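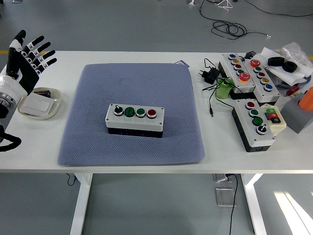 Button-box table, hand raised at left, four-position box on the mat.

Prakau Button Kit: read me first

Last updated 4/3/22

Hi! I've been trying out the Prakau kit since February, and these are my notes plus the recordings I made with it. The kit is a bunch of control boxes (push buttons, selector knobs, the big red mushroom ones) and a script that tells you which one the hand should go for next.

What you get
1,634 recordings in 16 folders, one folder per session. Each one has the video, the joint readings and a small text file saying which button was the target and whether the press registered. Start with folder 8, it's the cleanest.

What I like
Setup is quick! The boxes are light, so swapping one onto the mat takes no time, and the Ellden reader picked up every box I plugged in (even the one I wired backwards the first time, oops).

What bugs me
The selector knobs. Pressing is fine, but turning needs a good grip, and I threw out 100 tries before I got the wrist angle right. The printed guide skips this completely. Also, the two greens on the four-position box get mixed up in the labels for folder 3, so check those by eye.

Still to do: fix the folder 3 labels, and add the rocker switches.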